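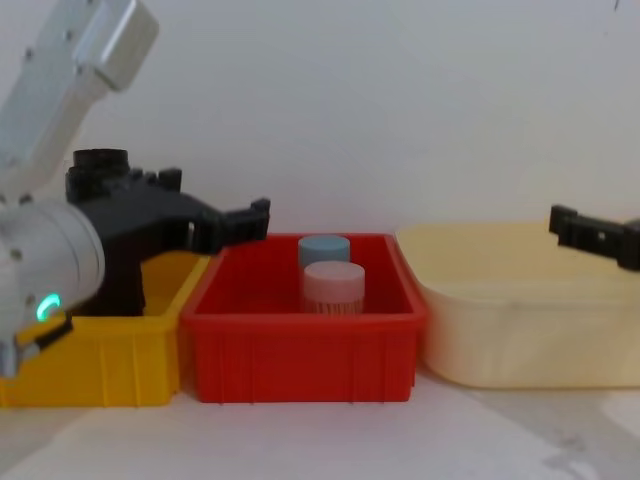
Gadasport hands the bin sorting to a pair of robot arms

Newsroom > Press releases > 2018

Search this site Go

Tuesday, January 16, 2018

Hi, I'm Dinesh Khan and I run the returns room at Gadasport. Our communications people let me write this one myself, so bear with me!

Starting this month, two robot arms from Clondex are sorting small returned items on our bench. They work over a row of containers - yellow, red and a big cream tub - and in the photo there are two lidded cylinders standing in the red one. We handle up to 247 returns on a busy day, and until now every single one went through somebody's hands at least twice (mine included, and my wrists have opinions about it).

So what changes for the crew? All 10 of us are staying. I want that up top, or near enough to the top. Two people on each shift move over to inspection and repairs, which folks have been asking to do for ages, and everybody gets paid training through Drenden, the outfit that taught our forklift class. Anyone can pause the arms at any time, no permission needed.

I was a grump about the whole idea last May. Then I spent a week with the Clondex team picking which jobs to hand over, and we kept the weird stuff for ourselves - anything torn, leaking or missing a label still comes to a person.

Next up is our Gautam warehouse, once we've put 200 hours on this setup and the crew has had its say. Reporters are welcome to stop by the returns room. Call the front desk and ask for Dinesh.

14 shares | 2 comments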